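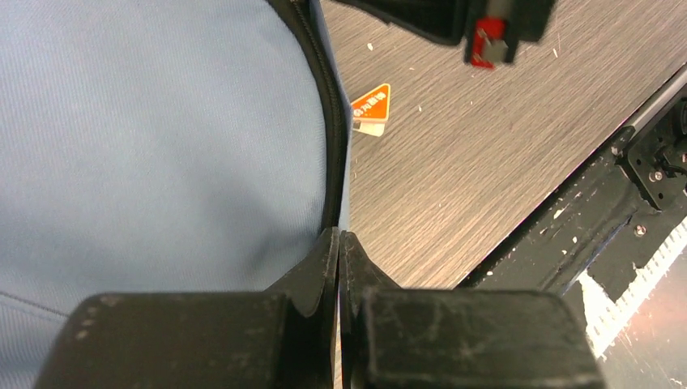 The bag first, then the stand

I've gone through three folding stands since I picked the clarinet back up, and I've judged every one of them by its bag, which I know is backwards. But the bag is what you fight with at ten at night when everyone else has already driven home! The Weline comes with a soft blue one with a black zipper, and it has a black strap too, so I can sling it over my shoulder and still have a hand for the clarinet case. Mine has been to rehearsal every week for 16 weeks and the zipper still runs fine. It gets a little grumpy around the curve if I'm in a hurry.

On to the stand itself. I ordered the pink (they had black, I was feeling cheerful). The desk is a solid piece with round holes all over it and a ledge along the lower part, and it comes off the tripod for packing. It holds my big band folder without sagging, which my old wire one never managed – that thing dropped an entire medley on Dolores Whitfield's feet in May. The legs are thin and they fold in close, with little black tips at the ends.

Setup takes me roughly 2 minutes, most of it spent on getting the desk level. The clamp wants a firm twist, and if you're lazy about it the desk slowly bows to the conductor. I also wish the ledge were deeper. A pencil stays put, but a pencil plus a reed case is asking for trouble.

I paid $65, more than I meant to. Marlies Fuchs in our section has a cheaper Halvorsen and likes it a lot, though she plays sitting down and never raises it much. 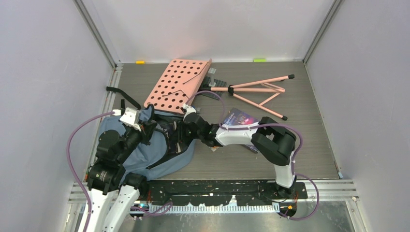
Is it tall enough to play standing up?

Mine goes to 60 inches, and that works for me at five foot six. Taller players may want a few more inches, and with a heavy folder I'd spread the legs all the way out before raising it.

I'd buy it again, same color. Four stars, and the missing one is for the ledge.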